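Le simulateur a toujours raison (surtout quand il se trompe)

mars 2020

Voilà deux semaines que je me bats avec la couche de planification livrée par Sillberg, et je commence à avoir une opinion. Elle n'est pas tendre.

Pour ceux qui n'ont pas suivi : on me demande d'évaluer leur planificateur bimanuel, Wróbel, avant que la boîte signe pour un an. La tâche de référence est bête comme chou. Une poêle en fonte, un bac gris, deux bras. Il faut soulever la poêle et la déposer dans le bac. Tout se passe dans le simulateur, et c'est déjà ma première réserve.

La plaquette annonce un taux de réussite de 100 % sur cette tâche. J'ai demandé ce que voulait dire « réussite ». Réponse, après deux relances : le centre de masse de la poêle se trouve au-dessus du fond du bac à la fin de l'épisode. Au-dessus, donc. Une poêle posée de travers sur les parois, la queue dans le vide, compte comme rangée. Une poêle encore tenue par la pince compte aussi, si l'épisode s'arrête au bon moment. J'ai réécrit le test avec trois conditions de plus (contact avec le fond, vitesse nulle, pinces ouvertes) et le beau chiffre a fondu. Je ne donnerai pas le mien tant que je n'ai pas tout relancé sur la même version du moteur physique, sinon je fais la même chose qu'eux.

Deuxième réserve, les contacts. Par défaut, le maillage de collision de la poêle est une enveloppe convexe. La petite poignée en boucle, en face du manche, est donc pleine pour le moteur : à l'écran on voit le trou, dans les calculs il n'existe pas. Le planificateur propose pourtant des prises qui passent un doigt dedans, parce que lui travaille sur le maillage visuel. Les deux modules ne regardent pas le même objet ! Le doigt est repoussé, le contrôleur en impédance compense, la poêle tourne, et dans le journal on lit « perturbation externe ». J'ai perdu une soirée entière sur cette perturbation externe avant d'afficher les deux maillages l'un sur l'autre.

La décomposition convexe règle en partie l'affaire. Le pas de simulation s'en ressent, évidemment, et il faut descendre à 2 millisecondes pour que le bord de la poêle ne vibre plus entre les doigts. Chez Sillberg, ils tournent à 4. Ça va deux fois plus vite et ça tremble, mais on ne le voit pas sur une vidéo accélérée.

Bronisława Jabłońska, qui a longtemps fait de la commande avant de passer à la perception, me trouve injuste. D'après elle, tous les planificateurs de cette génération ont ces défauts et celui-ci a au moins le mérite de gérer l'évitement entre les deux bras. C'est vrai. Je lui accorde volontiers que je n'ai pas vu une seule collision entre avant-bras, même quand le bras droit longe le bac de très près. Mais la marge de sécurité est codée en dur, dans un fichier que la documentation ne mentionne pas, et dès qu'on tourne le bac de quelques degrés le temps de calcul explose. Sur une orientation en diagonale, j'ai eu des requêtes à près de 2 000 millisecondes. Pour replanifier en boucle fermée, bon courage.

Et puis il y a la question de l'état. Wróbel reçoit la pose exacte de la poêle, directement du simulateur, sans bruit ni retard. Je veux bien qu'on commence comme ça. Seulement le rapport parle de « perception intégrée » et, en fouillant, je n'ai trouvé qu'une fonction qui recopie la vérité terrain dans un message baptisé « estimate ». Shireen Nel a ajouté un bruit gaussien modeste sur la position et l'orientation, avec un peu de latence. La pince gauche se met alors à chercher le bord de la poêle, le dépasse, revient. On dirait moi le matin avec la cafetière.

Reste à comparer avec Distex, moins joli, moins cher, et dont le code est lisible. Leur planificateur est plus lent sur le cas facile et je n'ai pas encore osé lui donner le cas difficile. Je garde la même scène, la même rotation du bac, les mêmes graines aléatoires. Si quelqu'un a déjà branché leur solveur sur un contrôleur en impédance sans tout réécrire, je prends les conseils en commentaire – la version d'octobre de leur interface me résiste encore.
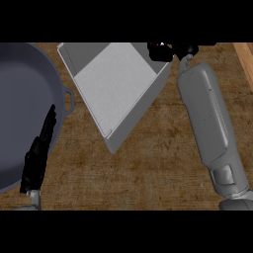 La scène de test dans le simulateur, vue de dessus : poêle à gauche, bac en diagonale, un bras de chaque côté.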